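Stock codes and bin labels: changes at Remance

The revised stock code scheme for small electrical parts takes effect on September 24, 2025. Codes issued before March remain valid until the existing labels run out. 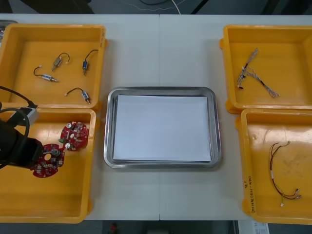
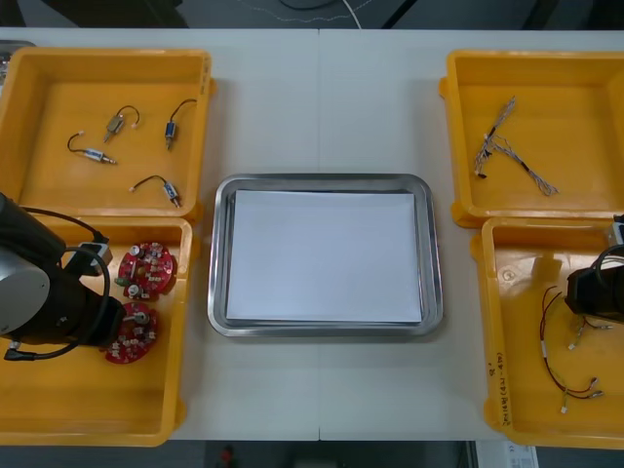
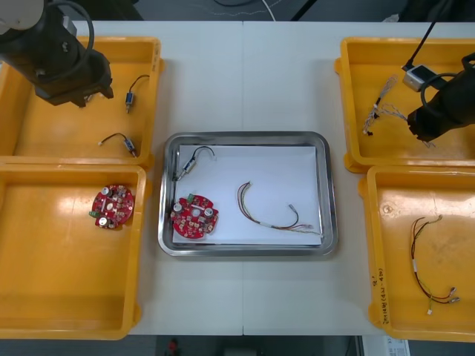
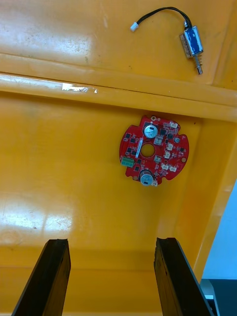

Each code now has a two-letter family prefix, a four-digit item number and a check digit. The Barutix catalogue lists 612 active items. Of these, 300 keep their old number with a prefix added, and the rest are renumbered.

Reorder points are set per item. For connectors the default is 600 pieces, and for anything ordered from Skov it is 2 full cartons. Part cartons are not counted toward the reorder point.

Labels go on the short side of the bin, lower left corner, with the colour band facing out. Grey bands are for returns only. Print at full scale, as the Brevness scanner rejects reduced barcodes.

Send corrections to Halfdan Vigfúsdóttir with the old code and the new code in the subject line.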